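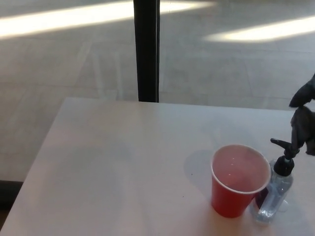 Comilton to switch park events to reusable cups in February

Groups that rent the pavilions in Comilton's city parks will have to serve drinks in reusable or fiber cups starting in February, under a rule the parks department posted on Tuesday. Single-use plastic cups will no longer be allowed at any permitted event with more than 20 people.

The rule covers the six rental pavilions, the bandstand lawn and the indoor hall at Tastholm Park. Private picnics that do not need a permit are exempt, as are youth sports practices. Glass remains banned everywhere in the park system.

According to the department's notice, red and blue party cups made of polystyrene or polypropylene are the most common item pulled out of recycling carts at the pavilions. The city's sorting contractor, Girneo, does not accept either plastic in cup form. Cups nest inside one another on the sorting line, hold leftover liquid and soak the paper around them. A cart with too much wet paper is sent to the landfill as a full load of trash.

Under the new system, permit holders can borrow racks of washable cups from the Tastholm Park office. Each rack holds 20 cups of 12 ounces, in a stiff, dishwasher-safe plastic. The office will stock 200 cups at first. Racks may be picked up the afternoon before an event and must be returned by noon the day after. Cups should be emptied before they are put back but do not have to be washed. Cleaning will be done at the Głowacki Street senior center, which has a commercial dishwasher that is idle on weekday mornings.

There is no rental charge for the racks. A refundable deposit of $12 per rack will be collected with the permit fee, and the cost of missing cups will be taken out of it. Groups that would rather bring their own supplies may use uncoated or plant-lined fiber cups, which go in the green compost carts. Foam cups were already prohibited under an earlier city rule.

Punch, lemonade and other drinks mixed in bulk must be served from a covered dispenser with a spigot. Open bowls will not be approved for permitted events. The notice says the change was made at the same time in order to match the county's food service guidelines, and that it applies to both indoor and outdoor spaces.

Permits issued before the start date will be honored under the old terms. Park staff will give written warnings for the first six months. After that, a group found using banned cups will lose its cleaning deposit and may be refused a permit for the rest of the season.

The full text of the rule and a rack request form are available at the Tastholm Park office, open until 6 p.m. on weekdays. Requests for racks must be made with the permit application and are filled in the order received.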